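Leave the Bin Alone

Every few months someone in our shared workshop decides the big bin has to go. This time it was Khôi Trịnh, who priced a wall of labeled drawers from Castetti and sent the rest of us the drawing. It came to 200 compartments. He had a name for nearly every one of them.

I think we should turn it down, and my reasons are practical.

Drawers work well for things you own many of. Screws belong in drawers. So do washers, drill bits and fuses. You buy a box, pour it in, write the size on the front, and the system looks after itself as long as people can read.

Most of what ends up in the bin doesn't come in boxes. It is one of this and one of that. A tool somebody used yesterday and will want again tomorrow has no natural drawer, and when people are made to choose one, they choose differently. Ngân Huỳnh files by material. Amparo Moya files by job. I file by whatever is closest to my hand. Under the drawer plan, each of us would spend the morning opening the other two people's drawers.

With an open bin you look in and the thing is there or it isn't. Handles stick up and colors show. You can find a maroon handle faster than you can read a row of labels.
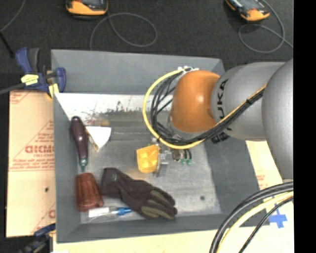
The gray bin with a maroon-handled tool along its left side.

The usual complaint is that a bin turns into a dump. It can. We let ours fill to the rim in December two years ago and Marisa Caputo lost a good chisel in it for a week. The fix was to stop putting so much in. If you can't see the floor of the bin, take something out and decide where it lives.

The other complaint is that it looks bad. The floor is scuffed and the walls will never be pretty. I don't mind that in a workshop.

Buy drawers for the screws, by all means. I'd vote for a small set tomorrow. Keep the bin where it is.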